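Druvisholm common room: shared table trial
Progress report to Ikela, March 2022
Prepared by Myrtle Alcantara

The grant was for getting the long table back into use as a place to sit, and I said in November that I doubted a tidy-up alone would do it. I still doubt it. The table is a good one, light wood and plenty of it, but people treat it as a shelf. Leaflets, packages and paper gather at the far end and work their way forward. Drinks get set down wherever there is a gap.

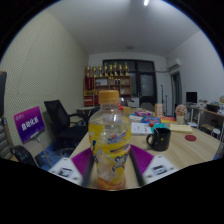
We bought coasters out of the 2000 dollars, on the advice in the Clikside handbook. I can't report that they changed much. A coaster only helps if the mug is on it, and a cup parked beside one is a common sight. I would not buy more.

The paper is the bigger problem. Schumacher suggested a weekly clear-out, and we have now done 6 of them. Each one takes 10 minutes and the surface looks fine afterward – for a day or two. Then the booklets are back, usually with somebody's gift or snack on top, and no one wants to throw out a thing that might belong to someone.
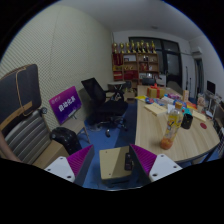 Seating is a separate matter. The stools are easy to move, so they end up wherever the last person left them. I don't count that as a failure, but it was not in the plan either.

For the next period I am asking to move 100 dollars from coasters to a wall rack for booklets and loose paper. I am not promising it will work. If the rack fills up and the table does too, I will say so in the next report and we should stop spending on it.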